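A few posts on folding small cardboard boxes, the kind that ship flat and have no tape. I run a two-person shop and we send out a lot of them. Thread.

1/ We buy ours from Fornent, the plain brown ones with the lid attached. They come in bundles, flat, and the first thing I do with a new bundle is cut the strap and let the sheets sit overnight. They curl a bit less in the morning.

2/ Every fold line gets bent once before I build anything. All the way over, press it down, open it again. A line that has been bent once goes where you want it the second time. A line that hasn't will fight you and crease next to the mark.

3/ Short side walls first, then the long ones. I know people who do it the other way and their boxes look fine. Mine don't when I try it. 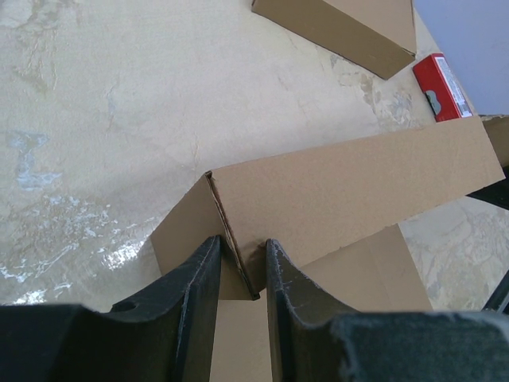
4/ The small side flaps are where most of my bad boxes come from. They need to be standing up and turned in before the wall closes over them. If one is still lying out flat you end up trapping it on the wrong side and then the corner bulges.

5/ I hold one wall with the left hand and work with the right. Two hands the whole time. On a bigger box I lean a forearm on the base to keep it from sliding, but the small ones don't need it.

6/ Tabs go in straight down. If you push them in at an angle the end gets soft, and a soft tab never holds again. I keep the ruined ones for drawer dividers.

7/ Someone asked about the Clullero boxes, the ones with the thinner wall. I bought a bundle of 53 last January and used them all. They fold faster but the lid pops up when the box is full. Good for light things. I went back to the thicker board for anything that gets mailed.

8/ Table matters more than I expected. I used to do this on a desk with a glass top and the cardboard slid everywhere. Anything with a bit of grip is better. You want room in front of you too, because the lid opens out longer than the box itself.

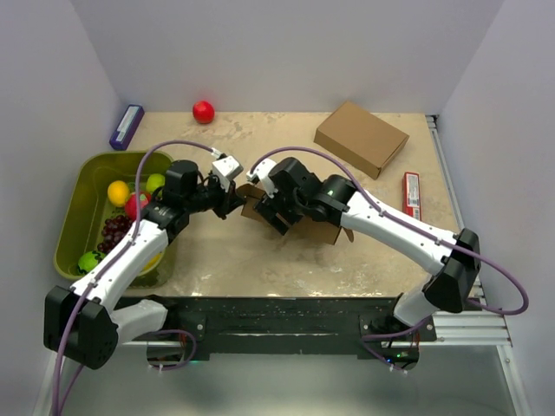
9/ Finished ones go to the back, out of the way, with the lid closed. I used to leave the lids open for packing later and they got bumped and bent. Closing them takes a second.

10/ What goes in the box sits on the left in a tub, and I don't touch it until the box is standing. Before, I would start packing with one wall half up and then have to take everything out again.

11/ For round things (fruit, jars, balls) I put crumpled paper in the bottom and again on top. Flat packets can go along the side. If the lid needs pushing down, I get the next size up - forcing it just opens the tabs in the mail.

12/ Time, for those who wanted it: my best run was 19 boxes between lunch and the 2:00 pickup. That was with all the lines bent beforehand. I wouldn't plan a day on it.

13/ You don't need a bone folder. I have one from Salen and it mostly stays in the drawer. The side of your thumb works, or the back of a spoon if your thumb gets sore.

14/ One from this size, back walls up and the lid still to do. At this point I check that the front panels are lying flat before I bring anything over.

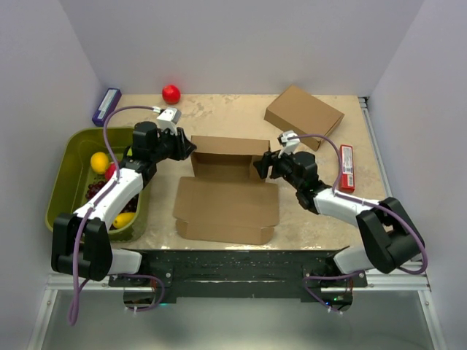

Box half built, lid and flaps still flat on the table.

15/ Last fold is the lid tab into the front. Bend it a little past the line first so it points inward, then close the lid and let it drop into place. If it catches, open it and look at the side flaps again. It is nearly always a side flap.

16/ I'll do the Rai mailers another time, the ones with the tear strip. They fold differently and I still get the strip on the wrong side now and then.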